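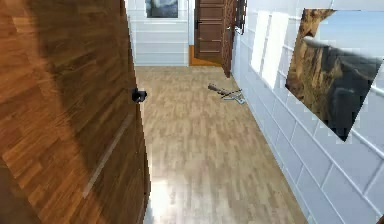
Redonner un coup de neuf à une porte en bois

Bon, je m'y suis enfin mise ce printemps et je vous raconte comment je fais, parce que j'ai raté ma première porte en beauté ! Comptez un week-end, séchage compris.

Ce qu'il vous faut
Du papier abrasif (grain 120 puis 240), un chiffon qui ne peluche pas, du savon noir, une huile dure ou une cire, deux tréteaux.

1. Démontez la poignée
Deux vis en général, parfois cachées sous la rosace. Mettez tout dans un bocal -- moi j'ai perdu une vis sous le frigo et j'ai dû racheter l'ensemble.

2. Dégondez et lavez
À deux, c'est lourd ! Savon noir dilué dans l'eau tiède, chiffon bien essoré, puis une nuit de séchage à plat.

3. Poncez
Toujours dans le sens du fil. Si votre porte a des lames posées dans plusieurs sens, faites-les une par une, à la main, sinon gare aux rayures. Dépoussiérez entre les deux grains.

4. Huilez
Une couche très fine, on attend 20 minutes, on essuie tout ce qui reste. J'ai utilisé 300 ml pour les deux faces et les chants. Deuxième couche le lendemain, pareil.

5. Remontez
Une goutte d'huile sur les gonds pendant que vous y êtes, puis la poignée, sans serrer comme une brute (je parle d'expérience).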